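Features > Schools > After Hours

News | Features | Opinion | Archive | Subscribe

The Candy Counter

The robotics club at Mestham meets in a former art room, and by four in the afternoon most of its 17 members are there. Last year they entered a line-following contest and came in near the bottom. This year they picked their own project, a robot arm that fills candy orders.

The idea came from Florencia Cáceres, a junior who worked a summer at a sweet shop in Haworth. Customers there asked for a few of one thing and a few of another, and she spent her shifts with a scoop. "I wanted to know which part of that job was hard for a machine," she says. "It was most of it."

An order is simple on paper. The arm has to take candy from the right tray, drop it in a clear plastic cup and leave the rest where it was. The students steer it by hand through each order and record the run, then train the software on the recordings. They have 400 so far. Jean Tosh, who teaches physics and runs the club, wanted double that before December.

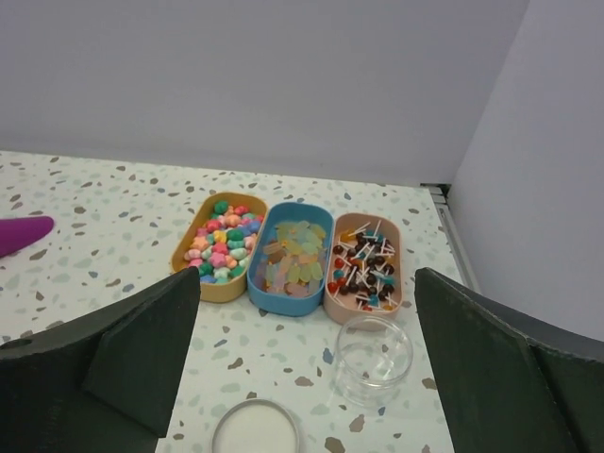
Gummies stick to each other. Small hard candies slide out of the grip when the fingers close too fast. Lollipops are easier to hold, but the sticks tangle, and pulling one can bring up two more. Domingo Villalba keeps the log of failed runs, which is now 27 pages long and mostly in pencil.

Hatem Mahrous redesigned the fingers twice over the fall. His first pair was too narrow and his second cracked at the base. The club bought its motors with $997 from a raffle, and a replacement would have to wait for the next one, so he tests each new part at low speed.

The club will show the arm at the Levarska student fair in the spring. Cáceres wants it to take orders from visitors. Tosh would settle for one full cup with no help from a student. Practice starts again after the break, same room, same time.

Contact the editors | Copyright Sonell Magazine | Back to top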